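Closet Sort Week: How the Starnilwood Clothing Swap Works This Year

2024-08-03

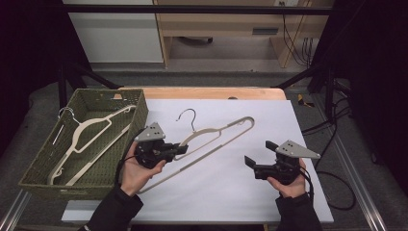 How many items can I bring to the swap?

Each household may bring up to 201 pieces, and there is no minimum. Last year the limit was lower and several larger families had to make a second trip, so we raised it. Shoes count as one piece per pair. Scarves, belts and hats count as one piece each. Socks and underwear are not accepted unless they are new and still in the package.

The fall swap will be held in November at the Girside hall, in the big room on the ground floor. Closet sort week comes well ahead of that, on purpose. People told us they would like to go through their things while the weather is warm and they can hang clothes outside to air. If you start now you can do one drawer at a time and be finished long before the drop-off days.

How the points work

We are keeping the points system. When you drop off clothes you get a card with your total. A basic item such as a T-shirt, a pair of shorts or a child's top is worth one point. Sweaters, dresses, jeans and shoes are worth two. Winter coats and snow pants are worth three. On swap day you spend the points at the same rates.

Points do not expire. If you have a card left from last fall, bring it and we will add the old total to the new one. If you lost your card, we can look you up by last name. Points can also be given away. Write the other person's name on the back of the card and sign it.

Last fall 1,134 pieces came in and most of them went home with someone. What was left went to the Jinomier thrift shop, which has agreed to take the leftovers again. They ask that we send them clean, folded and bagged by size, so the last hour of the swap is for bagging. If you can stay for that hour, you get three extra points.

What to bring

Children's clothes in all sizes go fast, and we never have enough in the sizes for ages eight to twelve. Kids that age tend to wear things out, but school clothes, rain jackets and anything for sports are welcome. Men's clothes are also short every year. Work shirts and plain pants in good shape will be gone in the first half hour.

Winter gear is the other big need. Coats, boots, gloves, hats, lined pants. Check the zippers before you pack a coat. A coat with a broken zipper can still come, but please pin a note to it so the next person knows. There will be a mending table, and two of the regulars there have replaced a lot of zippers.

Maternity clothes have their own rack this time. We had so many requests for them in the spring that it made sense to stop mixing them in with the dresses.

What to leave at home

Please do not bring clothes with stains, holes or strong smells. Pet hair is all right if you have gone over it with a lint roller, but some of our visitors have allergies, so do it well. We do not take pillows, blankets, curtains or towels. The animal shelter usually wants old towels, and it is worth a phone call to ask.

Costumes are a maybe. We took them last year and ended up with a whole table that hardly moved, since the swap falls after Halloween. If you have a good one, hold it for the spring swap.

Getting clothes ready

Wash everything, even if it has been hanging clean in the closet. Clothes that sit for a year pick up dust and a closed-in smell that you may not notice yourself. Dry them all the way. One damp sweater in a closed bag can spoil the rest.

Check pockets. We found house keys, a library card and a paycheck stub last year, along with a lot of tissues.

Sort by size, then by type. Use a paper bag or a box for each size and write the size on the outside in large letters. If the tag has been cut out, hold the piece up against something you know the size of and make your best guess. Write it on a bit of masking tape and stick it inside the collar.

Hangers are welcome with dressier clothes – blouses, jackets, suits, anything that creases easily. For everything else, fold it flat. If you bring hangers and want them back, put your name on them with tape. Loose hangers with no name stay with the hall.

A few words from Jolán Illés

Jolán Illés ran the drop-off table last fall and is doing it again. We asked her what people could do to make it go faster.

"Sort by size before you come," she said. "When a bag is mixed I have to take every piece out and look at the tag, and the line gets long behind you. If the bag says 6 on it and everything in it is a 6, you are done in a couple of minutes."

She also asked that people not leave bags outside the door when the hall is closed. It rained on a pile of them last year and most of it had to be washed again or thrown out.

For her own closet she uses the hook trick. At the start of the year she turns all her hangers so the hooks face the wrong way. When she wears something, she hangs it back up the right way around. By summer she can see what she has not touched. "I give it one more month, and then it goes in the bag," she said. "The only things I let off are my good coat and the dress I keep for funerals."

Swap day

Doors open at nine for people with cards and at eleven for everyone else. You do not need to have brought clothes to come at eleven. Anyone can take up to ten pieces without points after that time, and after one o'clock there is no limit at all.

There are two changing areas at the back, behind the stage curtain, with a mirror in each. Please bring your own bags to carry things home. Strollers are fine in the big room but the side aisles are narrow, and on busy mornings it may be easier to leave them in the entry.

Tôn will be serving soup and rolls in the kitchen from eleven on. They plan one meat soup and one with beans and greens. Payment is cash only. Coffee and tea are free.

Parking is on the street and in the lot behind the hall. The lot entrance is on the uphill side and is easy to miss. Leave the two spaces by the ramp open for people who need them.

Help needed

We need people for setup on the evening before, mostly to carry tables and put up racks. We also need four or five people who know how to fold and don't mind doing it all morning, as the children's tables have to be straightened every few minutes. Older kids are welcome to help if an adult from the family is there too.

If you own a rolling clothes rack and can lend it, please put your name on it and bring it to setup. We had six last year and could use more. Two of ours lost a wheel in the spring and have not been fixed yet.

The sign-up sheet is on the board inside the Girside entrance, next to the lost and found shelf. Drop-off days and times will be in the next newsletter.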